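Do you need a real board under the blocks?

Sunday, January 4, 2026

I have read far too many posts telling me that blocks need a "defined play surface." Most of them end with a link to a shop. The Tusine mat, the Nakcombe tray with the raised sides, the Yuan roll-up felt thing that never lies flat once it's been rolled up. I bought 2 of those three and gave both away before July was out.

So when Qianru Su told me a plain wooden board beats all of them, I was not in a trusting mood. She has boards under everything. She would put a board under a cat.

My complaint about printed blocks was always that they skid. People will tell you the ribbed sides give them grip, and I don't buy it. Ribs help your fingers a bit. They do very little for a cube sitting on its own flat bottom, and on our painted table ours went wandering whenever somebody leaned an elbow down.

I did give the board a go in the end - pale planks glued edge to edge, maple by the look of it, on top of a blue worktable full of holes. Eight blocks, most of them in a loose curve, and a blue cube that never wants to sit square with anything.
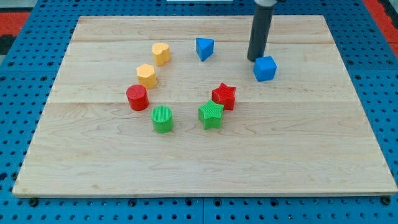
Do the seams in a glued board bother small blocks?

Only if one strip sits higher than its neighbor, and you can feel that with a fingertip before you pay for it.

I'll admit the board is nicer than felt. Colors show up well against light wood, and a tower starts out level, more or less. What I won't admit is that it needs to come from Grondton, whose page on caring for boards runs to 1,118 words and manages to recommend their own oil four times. It's wood. Wipe it.

The review I trusted least had 191 comments under it, nearly all from people who had owned the thing for a week. Ask them again next winter - a board that has cupped is worse than no board, and I haven't had mine long enough to say which way it'll go.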